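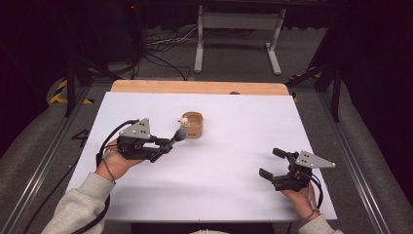

Start > Dralia > About us

Dralia is a reference site for people who watch animated television series and want to look something up afterward. We publish episode summaries, character pages, cast and staff lists, and notes on how a series differs from the novel or comic it came from. The site is free to read and you don't need an account.

We started as a set of episode notes for one mystery series, Kodine, which ran for 11 episodes and left a good many viewers unsure of who had done what. The notes were passed around on a message board, other people corrected them, and after a while they needed a home of their own. The Kodine pages are still on the site. They have been rewritten several times and are still the ones we get the most mail about, mostly concerning the order of events in the hotel chapters.

What is on the site

There are currently 2953 episode summaries and 600 series pages. A series page gives the broadcast order, the running time, the main characters, and a short outline of the premise that does not give away the ending. Episode summaries do give away the ending of the episode they cover. We don't use spoiler warnings inside a summary, but nothing from a later episode should appear in an earlier one. If a character is going by a false name in episode three and is only found out in episode eight, the summary for episode three uses the false name. When you find a page that breaks this rule, please write to us.

Character pages work differently. They cover the whole series and should be read last. Where a character appears in both the screen version and the original book, the two are kept under separate headings. Readers have asked us to merge them, and we have decided to leave them as they are. Too many adaptations move a scene, drop a relative, or hand one person's lines to somebody else, and a merged page ends up describing a character who is in neither version.

Mystery and detective series are what we cover best. Science fiction is fairly complete. Sports series and comedies have gaps, and short-form shows under five minutes are listed by title only. We do not host video, subtitles or scanned pages, and we can't tell you where to find them.

How summaries are written

Every summary is written by someone who has watched the episode in full, and is then read by a second person who has also watched it. We ask for present tense and plain sentences. A summary should say what happens and leave out whether it was any good. Length is normally between two and five paragraphs. Double episodes can run longer.

Names are spelled the way they appear in the official English release. If there isn't one, we use the spelling on the production's own website, and failing that we choose one and keep to it. Other spellings are listed at the bottom of the character page so that a search will find them. Family name order follows the release as well, so it varies from one series to another.

Theories belong on the discussion pages. If an episode leaves a question open, the summary leaves it open too.

Who we are

Dralia is run by a small editorial group based in Wellbridge. The editors look after the style guide, approve new series pages and answer mail. Most of the writing comes from registered contributors, who sign up through the contributor page and send in two trial summaries before they can edit directly. Nobody is paid for summaries.

In December we took over the Van Loon Episode Index, a separate site that had been listing broadcast dates and staff credits since before ours existed. It brought in 2848 entries. Those are being checked against our own pages one series at a time, and until a series has been checked its Van Loon entries are marked with a gray V next to the title. Please treat dates with that mark as unconfirmed. Old links to the index should redirect to the matching page here. Some of the staff credit links still don't work.

Costs and advertising

Hosting is paid for by reader donations and by one banner at the foot of each series page. We don't accept payment for coverage, and studios or distributors can't ask for a summary to be changed except to correct an error of fact.

Corrections and contact

Use the correction link at the bottom of any page. Tell us the series, the episode number and, if you can, the time in the episode, as this makes checking much quicker. Corrections to names and dates are usually made within a week. Disagreements over what a scene means take longer and may be moved to the discussion page.

Requests for new series go through the request list, where you can also see what is already being worked on.

Page last revised 2023-01-20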